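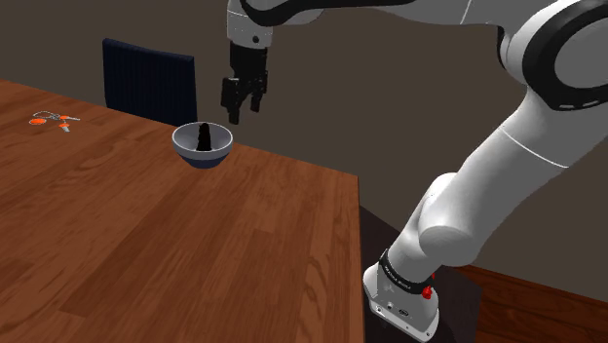 Let them break a real one first, then they can have the simulator. Oluwaseun Haruna has told me that so many times I could set it to music. And it goes over well at parent night, everybody nods. Real motors, real dents, real learning.

I think it's wrong. Have thought so since February, and after the Vurkthorpe regional I'm sure.

Quick background for anyone not in the club. Vodness has one arm. One. It's shared with the shop class, it lives in a locked cage, and a kid who signs up gets it maybe twice a term. The rest of the time they work in simulation. Same table every session, wood top, a bowl, scissors with orange handles, an arm with a two finger gripper. Get the gripper down to the bowl without wrecking anything. Sounds like nothing. Try it.

One student ran that bowl task 360 times before she ever touched hardware. Three hundred and sixty! At ten minutes of setup each on the real arm we'd still be there, she'd have graduated. Most of those runs were bad. She came in too low, too far right, clipped the rim, closed on air. And she kept a log of every one, which I did not ask for and which is now the best document the club owns.

That's my whole argument really. Failing has to be cheap or kids stop doing it. On the real arm they get careful. They let the confident kid drive. I've watched three quiet students stand behind one loud one for a full hour, handing him things. In the sim everybody has a bowl. Everybody drives.

Now the other side, becuase it isn't stupid. Simulated friction is a guess. Things grip that shouldn't. Our first team went to the regional with a program that was perfect on screen and it shoved the cup straight off the table, in front of the judges, twice. Musa Adebisi still brings it up. He calls it the Danladi drop, after the name of the team, and fine, he's earned that one.

But look at what happened next. They had the logs. They knew what the gripper height was supposed to be, they measured what it was, fixed the offset over lunch. Took 268 points in the afternoon round, good enough for fifth. The team next to them had built everything on hardware and had no idea why theirs was off. Just kept nudging numbers. I felt bad for them.

So what do I want. Not much. The school is sitting on $600 for the club and the proposal is to spend all of it on spare fingers and a second cage lock. A lock! Spend it on getting the four slow laptops up to where they can run the thing without stuttering. A kid waiting on a frozen screen learns to hate it just as fast as a kid waiting on the cage.

Then write down a rule. Uslow does this already, their club is half our size. So many logged runs in sim, bad ones included, then your name goes up for arm time. Not good runs. Logged runs. I don't care if the gripper never once got near the bowl, if you can tell me how it missed you're ready.

And keep the hardware days, obviously. Nobody is selling the arm. There's a thing that happens when it moves for the first time and the whole room shuts up, I wouldn't give that away. I'd just like them to walk up to it already knowing what they're trying to do.

Oluwaseun and I have agreed to argue this at the next meeting, with the students in the room this time. They should of been asked in the first place. Bring your logs.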